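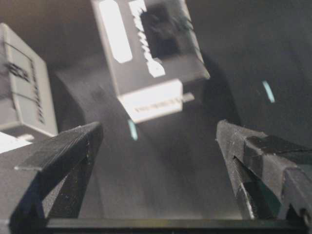
Wrist camera view, gripper open, two gray boxes ahead.

Gripper stops short of the carton and reports "object held" with nothing in it

Posted by Fistcombe Returns Desk in Automation and Handling

Our site operates one arm with a two-finger gripper for the sorting of returned boxed parts. The boxes are gray, of mixed size, and most carry a white label. The arm has run since February under a Lonine cell controller, and until the most recent software update it gave no cause for complaint.

Since that update, the following occurs several times per shift. The arm approaches a box, halts before contact, closes the fingers on air, and reports "object held." It then travels to the outfeed and opens over the belt. The log shows code 329 at the moment of closing, followed by 188 when the arm arrives at the outfeed. On one occasion the arm did not halt at all and pressed a box against the wall of the bin with enough force to split a corner. The cell was stopped at that point and has been used only under supervision.

We have replaced the finger pads, checked the air supply to the cell, and restarted the controller. The fault is more frequent in the late afternoon. The wrist camera image is attached to this post. We would be grateful to learn whether others have seen this behavior, and whether the cell may be kept in service while the cause is being found.

Luvwood Maintenance Office
Marked as helpful by 12 members

The second part of your inquiry should be dealt with first. A cell that has pressed a load against a fixed surface without stopping should not be kept in service, supervised or otherwise, until the force limit has been tested. Supervision does not shorten the time it takes for the arm to stop. Please lock the cell out, record the event in your safety log, and have the limit verified by a person authorized to do so.

With regard to the false grip report, we had the same pair of codes at our site. On our controller, 329 is recorded when the fingers finish closing outside the expected width, and 188 when the load check at the destination finds no weight. If yours is configured in the same way, the controller knew at the time of closing that something was wrong and continued regardless. Our update had returned the "continue on width warning" setting to its default, which was on. Turning it off did not cure the missed picks, but the arm then stopped and waited for an operator.

As to the missed picks themselves, your image suggests a lighting problem. There is a very bright white stripe down the left side of the central box, and another washed-out patch at the left edge below the second box. The print on the white label is too blurred to read. Where the position of a box is calculated from its edges, a band of glare can be taken for an edge, and the distance will then be wrong. The general softness of the picture may be due to movement, in which case a short pause before the image is taken would help.

We recommend the following order of work:

Lock out the cell and test the force limit.
Compare every safety and gripper setting with your records from before the update.
Shade or move the lamp nearest the bin, and repeat the test in the late afternoon.
Recalibrate the wrist camera — only after the lighting has been settled.

Pramanik Packing, Second Shift
Marked as helpful by 3 members

Clean the lens. Ours had a film of dust on it and the arm missed everything for a week.

Fistcombe Returns Desk
Follow-up from the original poster

We thank both respondents. The cell has been locked out and the event entered under reference 3341. The width warning setting was found to be on, contrary to our records, and has been corrected. The lens has been cleaned. The force limit test is still outstanding, and the lighting trial will be carried out once it has been passed.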